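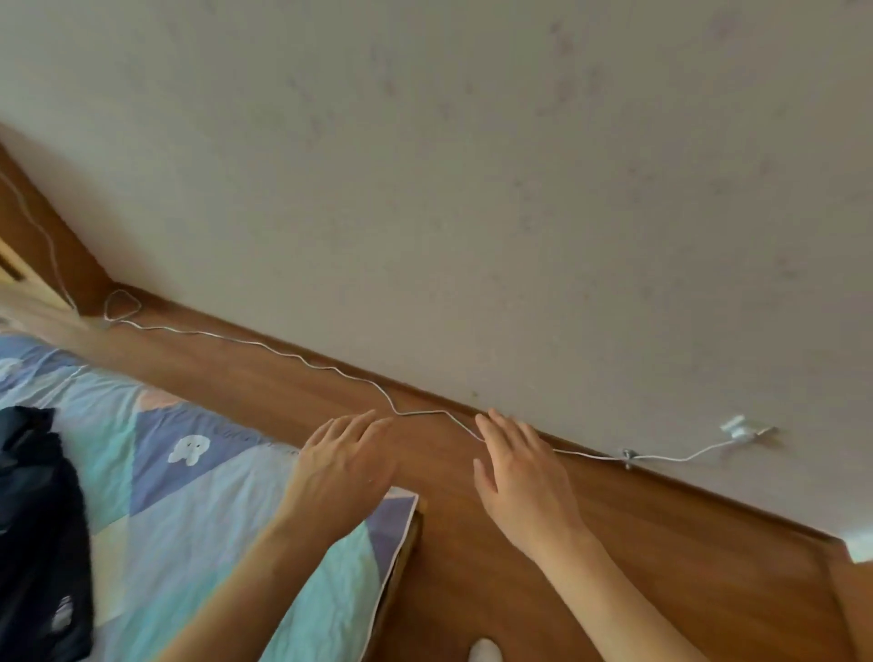 Someone in the back row asked last week why a rep would ever type a call note twice, once on the phone and once on the laptop, and wasn't the whole point of the software that you don't. Fair question, and it takes up most of today. Short answer, offline sync. Long answer follows.

Sales Systems in the Field, Unit 4
Offline capture, sync and call records
Notes updated 2018-03-15

Reading for this unit: chapter on mobile clients in the course pack, plus the Lellton case (handed out in February, spare copies in the tray outside the office). Skim the Sesby setup guide if you haven't used the lab install yet.

Recap from Unit 3

Account = the organization. Contact = the person. Call = one interaction with a contact, dated, with a purpose and an outcome. Don't mix up call and visit. One visit to a clinic can produce several calls if the rep speaks to more than one person. Half the class lost marks on this in the quiz.

Territory = set of accounts a rep is responsible for. Stored on the server, pushed to the device. Rep can't edit it.

Why offline at all

Reps work in basements, hospital corridors, farm country, parking garages. Signal comes and goes. If the app needs a live connection to save, the rep stops using it and writes on paper, then enters everything at night from memory. Notes get shorter and the times get made up. You will see this in the Lellton data, where a whole afternoon of calls is stamped 9 in the evening.

So the client keeps a local store. Everything the rep saves goes there first. A queue holds whatever hasn't been sent. When there's a connection, the queue empties.

What goes on the device

Not the whole database. Usually:
- the rep's own accounts and contacts
- calls for those contacts, recent ones only
- product list and the pick lists (purpose, outcome, follow-up type)
- anything the rep has entered that isn't sent yet

In the Lellton case a typical rep carries 535 contacts and 1,214 past calls. Small. Fits on any phone. The trouble is never storage, it's keeping the two copies in agreement.

Sync, step by step

Client connects and identifies itself. Sends its queue, oldest first. Server checks each record and answers accept or reject, one answer per record. Client then asks for everything changed since its last sync mark. Server sends changes. Client applies them and moves the mark forward.

Order matters. Send before fetch. If you fetch first you can overwrite an edit the rep made an hour ago, and they'll never trust the thing again.

The mark comes from the server clock, never the phone clock. Phones get set to the wrong time zone, batteries die, etc. Write this one down, it's come up on the final before.

Duplicates

Back to the question from last week. A rep types a note on the phone, it sits in the queue, rep opens the laptop, doesn't see the note, types it again. Later the phone syncs. Now there are 2 calls for the same contact on the same day with nearly the same text.

How the vendors in our readings handle it:

Sesby gives each record an ID made on the device at the moment of saving. Stops the same record being sent twice after a dropped connection. Does nothing for a note typed twice by hand, since those really are two records with two IDs.

Arroyo adds a matching check on the server. Same rep, same contact, same day, same purpose, then flag it for the rep to merge. Flag only, it doesn't delete. Reps complained about the flags at first so the check now waits until the end of the day.

Tusbridge doesn't allow two devices to hold the same rep's data at the same time. Phone has to be checked in before the laptop opens. Very clean data, very annoyed reps.

Be ready to argue for one of these. There isn't a single right answer but "just tell reps to be careful" will get you no marks.

Conflicts

Different problem from duplicates. A conflict is one record, edited in two places between syncs. Example, rep changes a clinic's phone number offline, head office changes the same number on the server.

Options:
Last write wins. Simple. Loses data quietly.
Server wins. Safe for address data that head office owns. Terrible for call notes.
Field by field. Compare each field, only worry if the same field changed on both sides. Most real systems do some form of this.
Ask the user. Fine now and then. If it pops up every morning they'll press whichever button makes it go away.

Set the rule per field, based on who owns the field. Ownership table is on the back of the Lellton handout. Note there's a mistake in it, "preferred contact time" should belong to the rep, not head office.

Rejected records

Everyone forgets these. Server can say no. Contact was deleted, account moved to another territory, required field missing. What does the client do with a rejected call?

Must keep it. Must show the rep why, in normal words. "Error in record" is useless. "This clinic has moved to another territory, your note has not been sent" is something a person can act on. Never drop it silently and never let one bad record block the ones behind it in the queue.

Lost phones

Quick one, full unit later on. Local store is encrypted, app locks after a few minutes, server can tell the app to wipe itself next time it connects. Catch is it has to connect. So also an expiry, no sync for a set number of days and the local data is locked until it does. How many days is a policy decision, not a technical one. Rural territories need longer.

Lab

Work in pairs. Use the Sesby install on the lab machines, practice accounts only.
Put the client in offline mode. Enter 4 calls for different contacts.
Edit one of those contacts on the server side while the client is still offline, then edit the same contact on the client.
Go back online and sync. Write down what was kept and what was lost.
Repeat with the field rules turned on (Settings, Sync, Field rules). Compare.
Delete a contact on the server that has a queued call. Sync. Copy out the message exactly as shown and rewrite it so a rep would undertand it.

Hand in one page per pair, both names on it. Screenshots optional. Reset the practice accounts when you're finished, the next group starts form the same data.

For next time

Read the first half of the reporting chapter. Think about what a manager sees at noon if half the team hasn't synced since breakfast, and whether the dashboard should say so.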